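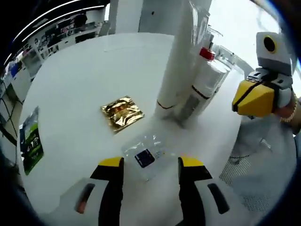
Fig. 3. Small item in a clear bag, on a round white tabletop.

Print this page
E-mail this page

SECTION 3: SETTING UP THE SAHA 400 WATERING TIMER

Read this section all the way through before you turn off the water. It covers mounting the timer, connecting the hoses, setting the clock and running the first test. Watering programs are covered in Section 4. Winter storage is in Section 6.

3.1 Before you start

Lay out the contents of the carton on a table and check them against the packing slip. Keep small bagged items closed until the step that calls for them. If something is missing, contact the Clendus parts desk in Plomurley before you go further.

You will need:

– an outdoor faucet with standard garden hose thread
– a Phillips screwdriver
– four AA alkaline batteries (not supplied)
– a bucket
– a dry cloth

The timer is made for cold water only. Do not connect it to a hot water line, a pressure washer or a pump that feeds from a pond or ditch.

CAUTION: Keep small parts and plastic bags away from children and pets.

3.2 Choosing a place

The timer hangs directly from the faucet and does not need a bracket unless the faucet is loose in the wall. Leave enough room below it for the four outlets and their hoses. A hose that has to bend sharply right under an outlet will strain the thread, and sooner or later it will drip.

A north or east wall is best. The case will stand up to rain and ordinary sun, but the display is hard to read after several summers of full afternoon light. If the only faucet faces west, a small board fixed to the wall above the timer gives enough shade.

Do not bury the timer or put it inside a closed valve box.

3.3 Attaching the timer to the faucet

1. Turn the faucet off. Remove any hose, splitter or spray fitting already on it.
2. Look inside the faucet end. Pull out any old washer left behind and wipe the thread clean.
3. Hold the bucket under the faucet and run the water for a few seconds to clear out grit. Turn it off again.
4. Check that the filter washer is seated in the timer inlet with the mesh dome facing up.
5. Hold the timer level and turn the inlet collar onto the faucet by hand. It should turn easily for at least three full turns. If it binds, back it off and start over.
6. Tighten the collar by hand until it is snug.

CAUTION: Do not use pliers or a pipe wrench on the collar. Cracked collars are not covered by the warranty.

Note: If your faucet has a vacuum breaker, leave it in place and attach the timer below it. Some older vacuum breakers spit a little water each time the faucet is shut off. It has no effect on the timer.

3.4 Connecting the hoses

The outlets are numbered 1 through 4, left to right as you face the display. Any outlet can be used for any area, but write down which is which before you begin. There is a blank chart inside the back cover of this guide.

1. Fit a rubber washer into the end of each hose.
2. Attach the hoses to the outlets and tighten them by hand.
3. Put a cap on every outlet you are not using.
4. Run each hose to its area without kinks.

For drip lines, fit a pressure reducer between the outlet and the line. The Grereck reducer sold with our drip kit is part 797. Other makes will work if they have hose thread at both ends. Sprinklers and soaker hoses do not need a reducer on most town water supplies, although a soaker hose on high pressure can split along the seam.

Do not run a drip line and a sprinkler from the same outlet. They need very different lengths of time, and one or the other will always be wrong.

3.5 Installing the batteries

1. Loosen the screw on the battery door and swing the door down.
2. Insert four new AA alkaline batteries, following the marks in the tray.
3. Check that the gray gasket lies flat in its groove all the way around.
4. Close the door and tighten the screw until the door is flush.

The display lights and shows 12:00, flashing. If it stays blank, take the batteries out, wait a minute and put them back in.

Note: Programs are held in memory for 96 hours with the batteries removed. After that the timer goes back to its factory settings, and you will have to enter everything again.

Rechargeable batteries can be used but run at a lower voltage. The low battery sign may come on early.

3.6 Setting the clock

1. Press CLOCK. The hour flashes.
2. Press + or – to set the hour. Watch for AM or PM at the left of the display.
3. Press CLOCK again and set the minutes.
4. Press CLOCK again and choose the day of the week.
5. Press OK.

If you press nothing for 10 seconds, the timer leaves the clock menu and keeps whatever was showing. It does not adjust itself for daylight saving time.

3.7 First test

Carry out the test with someone at the far end of the hose if the garden is large.

1. Turn the faucet fully on. Look for drips at the inlet collar and at each outlet.
2. Press MANUAL, then 1, then OK. Valve 1 opens with a click and water should flow within a few seconds.
3. Let it run until the water comes out clear and steady.
4. Press MANUAL again to close the valve. Water left in the hose will go on draining for a while.
5. Repeat for each outlet in use.

If you find a drip at the collar, turn off the faucet, let the pressure out by opening valve 1, and check the washer. Most leaks come from a washer that is folded or doubled up. A drip from an outlet with its valve closed usually means grit on the valve seat. Open and close that valve several times with the water on.

If a valve clicks and no water comes, check for a kinked hose first, then the filter washer.

Leave the faucet on when the test is finished. The timer cannot water with the faucet off, and it has no way of telling you so.

CAUTION: When you leave home for more than a few days, ask someone to look at the timer while you are gone. A hose that bursts under pressure can run until the valve closes.

3.8 Record of set-up

Copy the serial number from the underside of the case onto the chart inside the back cover, along with the month the batteries went in. Owners in cold areas should also note a date in September to read Section 6.

Questions about this section can be sent to Leidy Carhuamaca, Product Guides, Clendus, Plomurley. The parts desk closes at noon on Thursday.

Continue to Section 4: Watering Programs

Print this page
E-mail this page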